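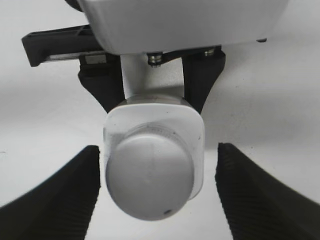

Robotics Club -- Minutes, September meeting

18 shares | 3 comments

Started late, door was locked. Notes from last time read out fast and OK'd. One fix: the Plekura demo is in the library, not the gym. Changed on the shared calendar.

Lens cover task

Wrist camera view is up on the club page now. Fingers come up on both sides of the cover and there's a good gap before they touch it. People liked being able to see the ridges on the pads and the cover in the same shot. Makes it a lot easier to talk about where to close.

Long talk about how hard to grip. One side wants to close slow and stop as soon as the pads touch. Other side says that slips and we should squeeze then back off. No agreement. Will try both at next build session, same start position each time, write down what happens. WRITE IT DOWN, last time half the runs never got logged.

Also the gimbal. It swings if you bump it. Suggestion was to hold the body with the other arm while one arm does the cover. Coding group thinks the Hasen script can do this already, just nobody has set the second arm's hold pose. Coding group to check.

Worry raised that the cover will get scratched. Agreed to wipe the pads before each run. Dust on the camera housing too, somebody bring a soft cloth.

Bottle task

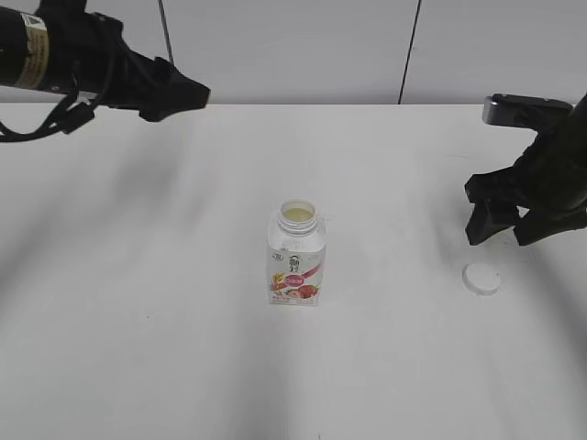
Photo: Robotics Club build team

Cap off and lying flat next to the bottle is the start we want for the "put it back on" version. Bottle in the middle of the table, right gripper open over by the cap. Left arm does the holding in our plan, right arm picks up the cap and turns.

Picking up a flat cap is the hard part. Fingers come straight down and there's not much to grab. Ideas:
- slide cap to the table edge and catch it there (most votes)
- tilt the wrist so one finger goes low
- put a thin mat under it. Some people say thats cheating. Checked the Takska rules sheet during the meeting, it says no added fixtures but doesn't say if a mat is a fixture. Will email and ask.

Open bottle with drink in it near the arms: after some back and forth, practice runs will use water, filled low. Towel stays at the bench. No drinks that aren't part of the task on the table, this means everybody.

Lighting. Shadows across the table are messing with the cap finder, white cap on a white table doesn't help. Try moving the lamp first before anyone touches the code. Please.

Cables on the left arm -- loop hangs low under the wrist. Vision group says it gets into their shots. Tie it up but leave slack for the wrist to turn.

Takska competition

Entering 2 tasks, lens cover and bottle cap. Vote taken, passed. The sorting task is dropped for this year, can come back in spring if anyone wants to run it.

Each task gets 3 tries and the best one counts. So we need runs that work the same every time, not one great one. Team sheet is on the door, put your name under a task or you will be put somewhere.

Testa workshop

They will lend us a room after school for practice. Need permision slips in first. Slips are in the tray by the sink.

To do
- coding: second arm hold pose in Hasen, log file that saves by itself
- build: tie cables, move lamp, wipe pads
- vision: new pictures of the cap after lamp is moved
- whoever took the small hex keys, bring them back

Other stuff

T-shirt color put off again. Snack money is low.

Ended 4:45. Next meeting same room, bring laptops charged.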